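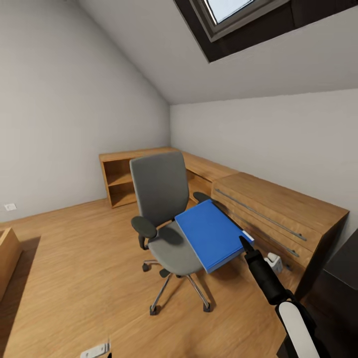
Attic room, folder run. Still from the simulator.

FOLDERS, WEEK FOUR, AND WHAT HAPPENS TO THE FRONT DESK

Quick one this time, the newsletter goes out tonight and I still have the parking notice to do.

So. The folder project. A lot of you stopped me in the hallway after the last all-hands so I'm putting it all in one place. Dromgate is supplying the arm, Tuloden is doing the software side, and our own Fengying Bai is running it from the records office. Everything so far is in simulation. The real arm gets here in November, first week if the freight people keep their word.

What it will do: carry paper folders between desks in the upstairs offices, after hours. Pick up, carry, put down in the right spot. No reading, no filing, no opening anything. If a folder is sealed it stays sealed.

What it will not do: go near the stairs, go in the break room, move while the late shift is at the desks. That last one came from Pramila Tomar's team and it's now written into the settings.

Why the attic room first. Tight corners, steep slope on the ceiling, desk that runs along two walls, a chair that is never in the same place twice. Fengying's view is if it can work up there it can work anywhere on that floor. The chair has been the main headache. Armrests especially. In the early runs the folder kept catching on them on the way past and Tuloden had to go back and change how high the arm lifts before it turns. Better now. Out of 499 practice runs last week, 80 ended with the folder dropped or bumped. Week before was a lot worse, I don't have the number in front of me.

They also run it with the chair pushed in, pulled out, turned sideways. Blue folder, for those asking, as the blue ones are the ones that move the most between Intake and Records. The tan ones come later, they're floppier and Yogesh Dixit says they'll need their own set of runs.

Now the part most people asked about. Jobs.

Nobody is being let go over this. I asked Omprakash Srivastava straight out and he said I could print that. The evening folder round takes around 40 minutes and right now four people take turns doing it. Those four keep their hours. The time goes to the phone backlog and to scanning, which has been short a person since spring. Tươi Quách is writing up the new evening schedule and wants comments before it's final, so if you are one of the four please go see her. She has a draft on paper, ask for it.

Not everybody is happy and I don't want to pretend otherwise. Pramila's point, which she made at the meeting and again to me on Friday: the evening round is when people find out what's going wrong. You drop off a folder, someone tells you the last batch was missing a page, it gets fixed by morning. An arm won't hear that. Omprakash agreed it was a fair worry. For now there will be a note tray on each desk and someone reads the notes first thing. Pramila thinks people wont write the notes. We'll see I guess.

Other thing that changes: desks. Folders going out need to be on the open part of the desktop by the end of your shift, flat, one deep. Not on the chair. Not on top of the drawers under a coffee cup. Yogesh will come around with tape to mark the spots, please don't peel it up.

Training. One hour, everyone upstairs, covers the stop button and who to call. Sign-up is on Hullo under Facilities. If you can't get into Hullo again (I know) just email Yogesh your name and he'll add you. There's a seperate session for the cleaning crew, later start.

Questions about the arm to Fengying. Questions about hours to Tươi. Complaints to me, same as always, I'll pass them on.

Also, whoever has the key to the Holst cabinet, Records needs it back.

Posted 10/1/23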